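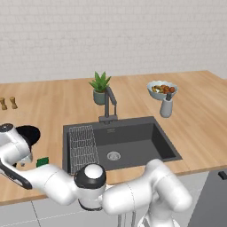
A robot arm at work in a computer-made kitchen. The fruit, the faucet and the sink are all part of the simulation!

How Do You Shop for a Robot?

Imagine your school has decided to get a robot to help in the kitchen. Great! Now what? You can't just grab the shiniest one and roll it home. Buying a robot takes planning, and planning is a kind of puzzle. Let's work on it together.

Start with the job

Before looking at any robots, write down what you want one to do. "Help in the kitchen" is too big. Wiping a counter is a job. Moving a bowl of fruit from one place to another is a job, too, and a trickier one than you might think – a robot has to reach over the sink, miss the faucet and leave the potted plant standing.

Every job on your list changes what you need to buy. Picking up a sponge takes a gentle squeeze. Lifting a heavy pan takes a strong arm. One robot may not be good at both.

Try it on a computer first

Now for a really cool part. You can test a robot before you own one! Engineers build a pretend kitchen on a computer, with a counter, a sink and all the stuff that sits around them. Then they put a pretend robot inside and let it practice. This is called a simulation.

Crashing into a pretend faucet costs nothing. You press a button and start over. In the town of Destville, the school kitchen team ran 451 practice tries on a computer before spending any money on a robot. They learned that the first arm they liked was too short to reach the back of the counter. Good thing they checked!

A simulation can't tell you everything, though. Real counters get slippery, and real sponges squish in funny ways. You still want to see a real robot do the job before you pay for it.

Get out the measuring tape

How wide is the space in front of the counter? The Destville team had 60 inches between their counter and the wall. The robot they wanted needed 38 inches to turn around, so it fit, with room left over for a person to squeeze past.

Some robot arms are bolted to one spot. Others ride on a base that moves. A moving base can visit the whole kitchen, but it needs a smooth floor, a place to park and a plug for charging.

Make a budget

A budget is a plan for your money. Most people think only about the price of the robot, but there's more to pay for:

The robot itself
Grippers (those are the robot's "fingers")
Spare parts
Electricity
Lessons for the grown-ups who will run it
Repairs

Here's a way to picture it. Pretend you have 100 coins. If you spend all 100 on the robot, what happens when a gripper breaks? You have a very fancy coat rack! The Destville team kept part of their money in a "just in case" jar, and they wrote down what it was for.

Compare before you choose

The team asked two companies, Plemov and Lambrechts, the same questions. How long does a repair take? Can we borrow one and try it? Who do we call if it stops? Asking everybody the same things makes the answers easy to compare.

Your turn!

Pick one chore at home and plan a robot for it. What would it have to reach? What might it bump into? Draw your kitchen from above, measure the floor with a grown-up, and split up your 100 coins.

From the Wakport kids' pages. Updated June 11, 2025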